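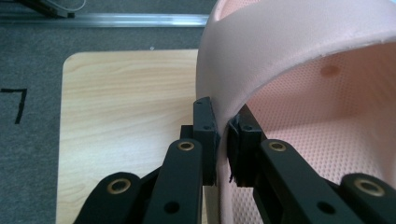 Plastic shells and tubs: care and storage FAQ

Durnport Household Store -- Help pages -- Plastics
Maintained by Despina Raptis. Last revised in August.

Which items does this page cover?
Moulded plastic shells, tubs and basins with a thick outer wall and a curved rim, including those with a dimpled inner surface. Folding crates and lidded boxes have their own page.

Why is the inside dimpled when the outside is smooth?
The texture gives a little grip and hides light scratches. It also holds more dirt than a smooth wall, so the two surfaces are cleaned differently.

The inside looks warmer in colour than the outside. Is it a fault?
No. On pink and other pale shells the dotted surface often reads closer to salmon. Texture changes how the wall reflects light. Compare the two under daylight before reporting a mismatch.

How do I clean the dotted surface?
Use warm water, washing-up liquid and a soft nylon brush. Work in small circles, leave for 5 minutes, then rinse. A cloth alone passes over the tops of the dots and leaves residue between them. The smooth outer wall needs only a damp cloth.

There is a small round brown spot on the inner wall. What is it?
It may be a surface stain or a shallow depression. Run a fingernail across it. If the nail dips, the mark is in the plastic and cleaning will not shift it. If the surface feels level, apply a paste of bicarbonate of soda and water, wait, and brush off. Repeat up to 4 times. Do not use wire wool or a scouring pad.

Can I use bleach?
Not neat. Strong bleach can leave pale patches on coloured plastic. Tasico cream cleaner and similar abrasive products are also unsuitable -- they dull a matte finish.

The upper lip of the rim is worn. Should I replace the shell?
Light wear along the lip is cosmetic. Check it by hand once a season. Replace the shell if you find a crack, a sharp edge or a section that flexes more than the rest.

How should it be lifted?
Empty it first. Hold the rim at two opposite points. Lifting a loaded shell by one point puts the whole weight on a short length of wall.

Can shells be stacked?
Yes, if they are the same model and fully dry. Put a sheet of paper between them. Stacks stored wet tend to stick and may mark the inner wall.

What temperature is safe?
Stay below 53 degrees for washing water. Keep the shell away from radiators.

Where do I send a question that is not listed?
Write to Patricio Zabala at the Gorkton counter, quoting help sheet 228. Include the model name and a note of where the mark or damage is. Replies are sent in the afternoon, after 2 pm.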